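Writing letters again

August 11, 2020
3 min read

I started writing letters again in the spring. My handwriting had gone bad from years of typing and the first few came out close to unreadable. I slowed down and it got better.

Most of them go to Guangming Zhong, who I shared an apartment with in Tudose before he moved away. We had been sending each other birthday texts and that was all. His first letter back ran to six sides and covered his knee, his landlord, and a long complaint about the bus to Jonus. I learned more from it than from ten years of texts.

I write in the evening after the dishes. A letter takes me 30 minutes if I know what I want to say and a lot longer if I don't. I keep a scrap list during the week of small things to mention: what's coming up in the garden, what broke, what I'm reading. Without the list I end up writing about the weather.

For paper I use a plain pad from Stitance, unlined, with a ruled sheet underneath to keep me straight. The fancy stuff I bought first was too thick to fold well. Ballpoint is fine. I tried a fountain pen and smeared every page, being left-handed.

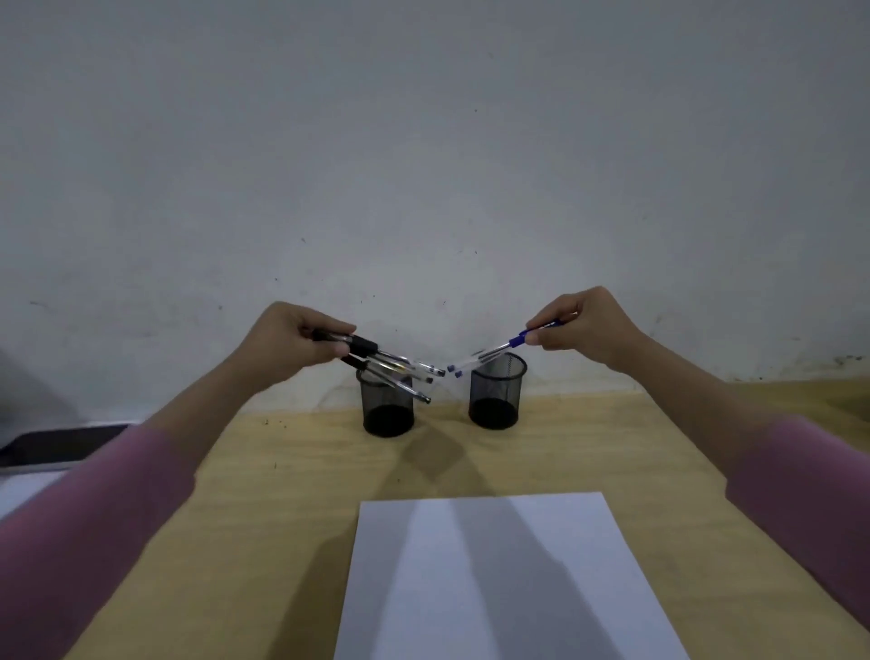
What I do with the replies

They go in a shoebox, in the order they arrive, with the envelopes. I write the date I answered on the back flap so I don't repeat myself too badly. I don't keep copies of my own letters. My aunt in Illel did, with carbon paper, and they filled a closet.

I'm writing to 3 people now. One of them only sends postcards, and I count those. My cousin said she would write and hasn't, so I'll try her again in December with a card and a stamped envelope inside.

If you want to start, pick someone who already likes to talk. Keep the first one to a page. Ask a question or two near the end so they have something to answer.

Get new posts by email. Enter your address to subscribe.

Contact | © 2020 All rights reserved | Back to top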